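Rapport de projet de fin d'études
Réduction du gaspillage alimentaire en restauration collective : étude de cas au restaurant interentreprises Vasseur

Présenté par : Benoît Renaud et Taha Sqalli
Date de remise : 10/11/25

Introduction

Le présent rapport rend compte du projet mené dans le cadre de la dernière année de formation en gestion des services de restauration. Il porte sur les pertes constatées entre la réception des denrées et le retour des plateaux dans un restaurant interentreprises, le site Vasseur, exploité par la société Flalbridge. L'établissement fonctionne uniquement le midi et propose une offre en libre-service, avec deux plats chauds, un buffet d'entrées et un espace de desserts.

La direction du site souhaitait disposer d'un état des lieux avant de renouveler son contrat d'approvisionnement. Les auteurs ont donc été chargés de mesurer les pertes, d'en identifier les principales causes et de formuler des recommandations compatibles avec les moyens humains existants. La révision des prix de vente et la négociation avec les fournisseurs étaient exclues du périmètre de l'étude.

1. Cadre et définitions

Le gaspillage alimentaire désigne ici toute nourriture destinée à la consommation humaine qui est perdue, jetée ou dégradée à l'une des étapes de la chaîne. Les épluchures, os et marcs de café, considérés comme non consommables, ont été pesés séparément et n'entrent pas dans les résultats.

Trois gisements ont été distingués : les pertes de stockage, qui comprennent les produits périmés ou abîmés en réserve ; les excédents de production, c'est-à-dire les préparations non servies et non réutilisables ; enfin les restes de plateau. Cette distinction correspond à l'organisation du site, où chaque étape relève d'un responsable différent. Elle facilite également l'attribution des actions correctives.

2. Méthodologie

Les pesées ont été réalisées en février, sur 9 services consécutifs. Deux balances ont été installées, la première à la sortie de la cuisine, la seconde à la plonge. Les relevés étaient saisis sur une fiche papier, puis reportés le jour même dans un tableur. Les contenants étaient tarés avant chaque service.

Un questionnaire a par ailleurs été distribué aux convives à la sortie du restaurant. Sur 100 exemplaires remis, 60 ont été retournés complets. Les questions portaient sur la taille des portions, la température des plats, la lisibilité de l'affichage et les motifs pour lesquels une partie du repas n'avait pas été consommée. Les réponses sont anonymes.

Les entretiens avec le personnel ont été conduits par Taha Sqalli, selon une grille commune validée par l'encadrement pédagogique. Benoît Renaud a assuré le suivi des pesées et le traitement des données. Les deux auteurs ont rédigé conjointement les parties 3 et 4.
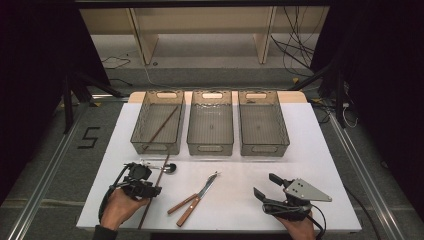
La période retenue présente une limite qu'il convient de signaler. Les congés scolaires de février modifient la fréquentation du site, et les commandes passées par la cuisine n'avaient pas été ajustées en conséquence au début des relevés. Les deux premiers services ont été conservés dans l'analyse, mais ils font l'objet d'un commentaire distinct dans le tableau de suivi remis à l'exploitant.

3. Résultats

3.1 Pertes de stockage

Les pertes de stockage constituent le gisement le plus faible. Elles concernent pour l'essentiel les produits laitiers à date courte et les salades en sachet. La règle du premier entré, premier sorti est connue de l'ensemble du personnel, mais son application dépend de l'heure de livraison : lorsque les palettes arrivent pendant la mise en place, elles sont rangées devant les produits plus anciens, faute de temps.

3.2 Excédents de production

Les excédents de production représentent le premier gisement. La cuisine prépare la totalité des garnitures avant l'ouverture, sur la base de la fréquentation du même jour de la semaine précédente. Cette méthode donne des résultats acceptables en période régulière. Elle devient inadaptée lorsque les entreprises clientes organisent des séminaires ou généralisent le télétravail sur certaines journées.

Les féculents sont les plus concernés. Le chef de production a indiqué préférer un excédent à une rupture, celle-ci donnant lieu à des réclamations immédiates de la part des convives. Cette position est comprise par la direction, qui n'a fixé à ce jour aucun seuil de tolérance.

3.3 Restes de plateau

Le pain et les entrées du buffet dominent dans les restes de plateau. Le pain est en accès libre en début de ligne, avant que le convive ait choisi son plat. Dans le questionnaire, le motif le plus souvent coché est une portion trop importante, suivi du manque de temps. La qualité des plats est rarement mise en cause, à l'exception des légumes vapeur, jugés trop cuits en fin de service.

4. Recommandations

Il est proposé de passer à une cuisson des garnitures en deux temps, avec une seconde fournée déclenchée selon le nombre de passages enregistrés en caisse à mi-service. L'équipement actuel le permet. Un essai devra être conduit sur les légumes vapeur en priorité, compte tenu des remarques des convives.

Le pain devrait être déplacé en fin de ligne, après les plats chauds. Une petite et une grande portion de garniture pourraient être proposées au même prix, avec un affichage au-dessus du comptoir.

S'agissant de la prévision, le logiciel Faltent, dont le site possède déjà une licence, comporte un module de saisie des événements annoncés par les entreprises clientes. Ce module n'est pas utilisé. Une personne référente devra être désignée pour recueillir ces informations en fin de semaine et les transmettre à la cuisine.

Enfin, le don des excédents à l'association Sturkarell a été étudié. Il suppose une cellule de refroidissement rapide disponible en fin de service ainsi qu'une convention écrite précisant les conditions d'enlèvement et de transport. La cellule est aujourd'hui occupée par les préparations du lendemain. Cette piste est donc maintenue, sous réserve d'une réorganisation du planning de l'après-midi.

5. Bilan du projet

Le calendrier initial a été respecté, à l'exception des entretiens, reportés à deux reprises en raison d'absences dans l'équipe de cuisine. La saisie sur papier a entraîné plusieurs erreurs de report, corrigées par comparaison avec les fiches d'origine. Une saisie directe sur tablette serait préférable pour une nouvelle campagne.

Les auteurs remercient la direction du site Vasseur ainsi que le personnel de plonge, qui a accepté de modifier son organisation pendant la durée des pesées.

Annexes
Annexe A : fiche de pesée
Annexe B : questionnaire remis aux convives
Annexe C : grille d'entretien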